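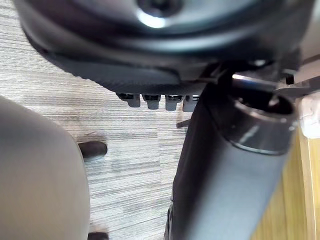
A rounded housing in dark gray plastic, seen from close.

Leave the Timetable on the Pole

When I moved to Pirkudham, I knew two sentences in the local way of speaking and I had no telephone that worked in the country. What I had was a bus stop. On the pole there was a sheet of paper behind plastic, and on the paper there were numbers. I could read numbers. I stood there in the rain and understood that in fifteen minutes a bus would come and bring me to Rothe, and the bus came.

Since September the sheets are gone from most stops. The bus company, Drarent, has put a small square code in their place, and below the code one line which invites us to download Hanari, the travel app. In total 1,236 stops had a printed timetable before. Now 816 of them have only the code. The others will follow, we are told, when the frames are due for renewal.

I want to say first that I use the app. It is a good app. It knows when the bus is late, and paper never knew this. In winter, when the road over the hill is closed, I look at it from my kitchen and I stay in my kitchen. I have no wish to go back to a time when one waited forty minutes for a bus that had broken down in another village.

But a timetable on a pole does a different work from an app. It tells you something before you have asked. A person who walks past with the dog reads, without any intention, that there is a bus to the hospital every hour, and half a year later, when the car doesn't start, this person remembers it. I learned the whole area in this way. I read the names of villages where I had no business, and later I went to some of them, only because I had seen the names so many times that I felt it was impolite not to go.

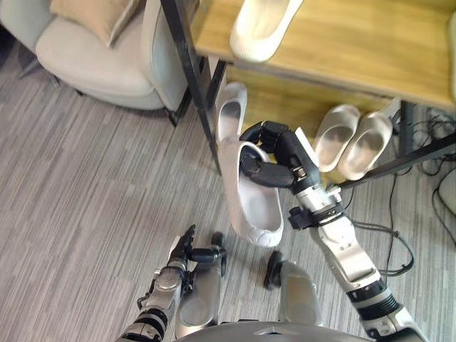

A white slip-on shoe, held toe-down above the carpet.

The app doesn't show me the village I did not search. It answers the question I put, and then it is finished. For a person who already knows the place this is enough. For a visitor, for a child who goes alone the first time, for an old man whose battery is at two percent, the question itself is the difficult part. You must know the name of your stop and the name of your destination, and you must write both correctly. I remember how long I wrote "Pirkudam" without the h and was told that no such place exists.

The company gives the cost as the reason. Each change of the timetable means that somebody must drive to every stop with a key and a roll of paper. I believe that this is expensive, and I believe also that it is a boring job in bad weather.

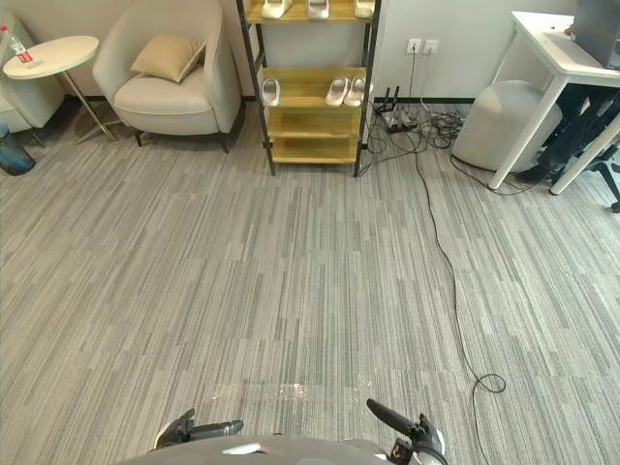
Still, I would like to see the money compared with other things. At the station in Rothe there is now a large screen which shows advertisements for the same app between the departures, so that one has to wait for the advertisement to end before one learns that the train has left. I suppose the screen also has a price.

There is one more point, and it is perhaps only a feeling. Paper on a pole is a promise made in public. Everybody at the stop reads the same sheet, and if the bus at 7:40 doesn't come, we can all point with the finger at 7:40. With the app, the bus is simply no more in the list. Two people with two telephones look at each other and one of them begins to doubt if it was ever there. I have seen this happen — I was one of the two.

In spring more than 2,000 people signed a letter that asked for the sheets to come back. I signed it also, on paper, at the bakery. The answer was friendly and it contained a link. 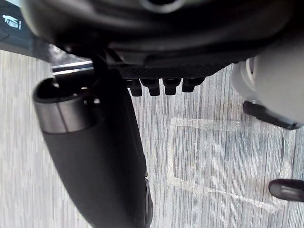 Till Wiegand, after he had read a first version of this text, wrote to me that I am too kind to the old sheets. Half of them were wrong, he says, and at his stop the summer timetable was hanging until December. A wrong paper is worse than no paper, in his opinion, and he would accept the code gladly if there was a telephone number beside it with a human voice at the other end.

He is right about the summer timetable, I was also fooled by it. And the telephone number I would take immediately. But I would print with it, in large figures, the first bus and the last bus and how often they go between. This changes perhaps once in some years, and it fits on a sheet no bigger than a hand. At my own stop the empty frame is still on the pole. Last week somebody had put a page there, written with a ballpoint pen: to Rothe, 7:10, 7:40, 8:10. I checked it against the app, and the three times were correct.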